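Interior Door Maintenance: Hinges, Latches and Knobs

Most interior door faults come from three places: loose hinge screws, a strike plate out of line with the latch, or seasonal swelling of the slab. Work through them in that order. Planing is the last step, and a door planed in July will often show a wide gap by 22nd November.

Tools: No. 2 Phillips screwdriver (hand, not powered), a hammer, a nail set, a sharp chisel, a flat file, 100 grit paper, wood glue, hardwood toothpicks or a short length of dowel, and a soft pencil.

Finding the contact point

Close the door slowly and note where it first touches the jamb. Slide a strip of stiff paper along the gap from top to bottom. Where the strip binds, mark the jamb in pencil. Contact at the top corner on the latch side usually means the top hinge has pulled. Contact along the whole latch edge means swelling or paint buildup. Contact at the bottom corner on the latch side points to the bottom hinge, or to a top hinge set too deep.

Loose hinge screws

Support the door with a wedge under the latch side before touching any screw. Work on one hinge at a time. If a screw turns without tightening, the hole is stripped.

Remove the screw, pack the hole with glued toothpicks, and snap them flush. Wait 30 minutes before driving the screw again. For a heavy door, drill the hole out, glue in a dowel plug, let it set overnight and drill a new pilot hole. One long screw in the top hinge, driven through the jamb into the stud, will correct a slight sag. Stop as soon as the gap is even. Overtightening pulls the jamb out of plumb and moves the fault to the other side.

Squeaks

Tap the pin up with a nail set from below. Wipe off the old grease, rub the pin with paraffin or white lithium grease, and put it back. Cooking oil turns gummy and should not be used. Spray lubricant is acceptable for a quick fix but collects dust. 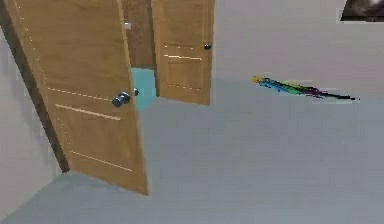
Wood doors standing open, with dark round knobs. Check both sides of a knob set for play.

Loose knobs

On older sets a small set screw on the shank holds the knob to the spindle. Tighten it against a flat face of the spindle, not a corner. On newer sets with a covered rose, look for a slot or pinhole at the edge of the cover. Depress the catch, pry the cover off, and tighten the two through-screws evenly, a half turn each at a time. The latch should spring back freely. If it drags, the through-screws are too tight.

Latch does not catch

Color the end of the latch with the pencil, close the door and open it again. The mark on the strike plate shows whether the latch lands high, low or short. If it is off by the thickness of a coin or less, file the plate opening. If it is off by more, move the plate: fill the old holes, extend the mortise with the chisel and drill new pilots. Deepen the pocket behind the plate if the latch bottoms out.

Sticking from paint or humidity

Sand first. Five passes with 100 grit over the marked area, then test. Repeat as needed. Plane only if sanding fails, always from the corner toward the middle so that the end grain does not split. Seal any bare wood the same day, including the top and bottom edges, which are often left unfinished and take up most of the moisture.

Cleaning clear-finished wood

Dust with a dry cloth. Use a barely damp cloth with a drop of dish soap around the knob, where skin oil builds up, and dry at once. For doors with grooves, run a soft toothbrush along each groove before wiping. Silicone polish interferes with later refinishing.

Reader correction from Man-sik Yeon: on hinges with a closed lower tip, the pin cannot be driven from below. Lift it with a thin screwdriver under the head. Eye protection is advised.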